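What I Brought Home From the Robot Open Day: Tips for a Tidier Kitchen and Workbench
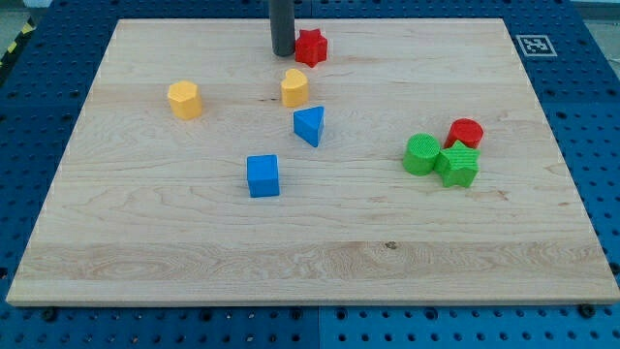 I went to the open day at Drareo expecting free coffee and maybe a pen, and I came home and rearranged two rooms. My neighbor Eglė Lukoševičius had talked me into going (she wanted to see the arms, I wanted to get out of the house), and we ended up glued to a table where a robot was working with toy-sized blocks on a wooden board. Stars, a heart, a hexagon, that sort of thing, in red, yellow, blue and green. What got me was how much of the maple had been left bare at the front, while my own cutting board at home is usually buried under onion skins and mail! So I started scribbling on the back of the visitor map, and these are the notes, cleaned up a bit.

Leave yourself a landing strip

Keep the half of the board nearest you clear. Chopped things go to the back, whole things wait off the board in a bowl, and the knife works in the front. I used to pile everything right under my hands and then chase carrots across the counter. Now I push each finished heap to the far side with the back of the knife (the back, please, scraping with the sharp edge dulls it) and I have room to work the whole time.

Same thing on the workbench. Screws and bits live along the back, and whatever I'm fixing gets the front.

Spread things out before you pick them up

The woman running the demo let us ask as many questions as we liked, and I asked which blocks were the tricky ones. She said anything crowded up against its neighbors, and pointed to a green cylinder and a green star sitting right up close with a red cylinder behind them. Well, that's my spice drawer! I took out every jar that I had to move another jar to reach. The ones I use all week got a row of their own with a finger's width between them, and the cardamom and its friends went up on the shelf.

If you have a drawer of measuring spoons on a ring, take them off the ring. Just do it. I held out for years.

Put pegboard flat

I'd only ever thought of pegboard as a wall thing. The one at the demo was blue and lying flat under the board like a tabletop, and I stood there feeling a bit silly that it had never crossed my mind. I had an offcut in the garage, so I cut it to fit the deep pot drawer and stuck short dowels in the holes to fence off the lids. A few pointers if you try it:

Measure the inside of the drawer at the front and the back. Mine was narrower at the back.
Raise the pegboard on thin strips of wood so the dowels have somewhere to go.
Sand the dowel ends a little and they'll push in without a fight.
Don't glue anything for the first week, you'll want to move it all at least once.

My dowels came from Šimkus, the little hardware store behind the bakery, where they cut me 41 from the long rods and didn't charge for the cutting. I used every last one.

Tape the edge you keep bumping

There was yellow and black striping near the corner of the work area, and Eglė said I ought to have some on my basement steps. She was right, and I did the low shelf over the washer too. Wipe the surface with rubbing alcohol first, let it dry all the way, and press the tape down with the back of a spoon. I'd tried the same thing in February without cleaning first and it peeled off in no time.

Color by job, one color each

I've gone back and forth on this one. Eglė swears by color coding and has a dot of paint on everything she owns. I've settled on red for raw meat and green for vegetables, and that's plenty for me. Nail polish works for marking tool handles, by the way, and two thin coats hold up better than a thick one.

A word about maple boards

While I'm at it, oil yours! Food-grade mineral oil, a generous puddle, rub it in with a clean rag, leave it overnight standing on edge, and wipe off what's left in the morning. Do the end grain as well, it drinks up the most. And never put it in the dishwasher, even on the gentle setting (I have a cracked one from my sister to prove it).

Next on my list is the junk drawer, and Eglė has already offered to come over with her paint.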